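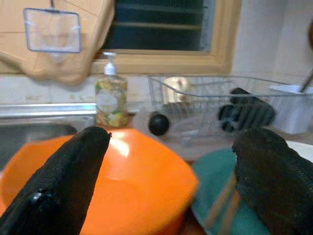
Progress Report to the Zaidi Fund
Cilto Reentry Services: Housing and Employment Program
Reporting period: October through March

1. Summary

During this period Cilto enrolled 22 new participants in the Housing and Employment Program, against a target of 20. All were within six months of release from state or county custody at the time of enrollment. The program remains within its approved budget in every line except transportation, which is discussed in section 5.

2. Enrollment and referrals

The program received 383 inquiries, a large share of them letters from people still in custody. Staff answer every letter in writing, including those from people whose release dates fall outside our eligibility window. Those writers receive a list of other services in their home county and an invitation to write again.

Referrals from parole agents increased after Marwa Ghoneim, Program Manager, began attending the monthly intake meeting at the regional parole office. Referrals from county jails remain low. Jail stays are often short and release dates change with little notice, so that a person may leave before an interview can be arranged. We have asked the county for permission to hold interviews by video and are waiting for a reply.

3. Housing

Vekberg House opened to residents in November, one month later than planned. The delay was caused by a second fire inspection, which required new door closers on the upper floor. The house passed in full and has operated without interruption.

Residents sign a 90-day agreement that may be renewed once. Three residents have moved to leases in their own names. One resident left before the end of the agreement to live with family in another county and remains in contact with the employment team. House meetings take place each week, and changes to curfew and guest rules that residents proposed in January have been adopted on a trial basis.

Finding landlords willing to rent to people with a felony record continues to be the hardest part of the work. Two property owners who had agreed to take applicants withdrew when their buildings changed management companies. Replacement units have not yet been found.

4. Employment

Participants meet with an employment counselor in the first week after enrollment. The first appointments usually concern identification. Many people leave custody without a state ID or Social Security card, and employers cannot complete hiring paperwork without them. The grant now pays replacement fees directly, which has shortened the wait before a first job application.

The job readiness course has been revised under the direction of Bronwyn Ormsby, Director of Employment Services. The unit on discussing a conviction in an interview was moved from the final week to the second, at the request of former participants. Attendance in the evening section is better than in the morning section, and we propose to offer evenings only in the coming period.

5. Budget

Transportation spending exceeded its line. Bus service near the Stindanex industrial park ends before the second shift lets out, and the program paid for rides home for participants working there. We request approval to move unspent funds from the printing line to cover this cost through the end of the grant year.

6. Staffing

One case manager position was vacant from December to February. It has been filled by an internal candidate who first came to Cilto as a program participant. During the vacancy, caseloads were divided between the two remaining case managers, and some 60-day reviews were completed late. All reviews are now current.

7. Plans for the next period

Cilto will begin video interviews if county permission is granted, continue landlord outreach, and conduct a follow-up survey of everyone enrolled since the start of the grant. A draft of the survey will be sent to the Fund for comment before use.

Submitted by Marwa Ghoneim, Program Manager
Reviewed by Bronwyn Ormsby, Director of Employment Services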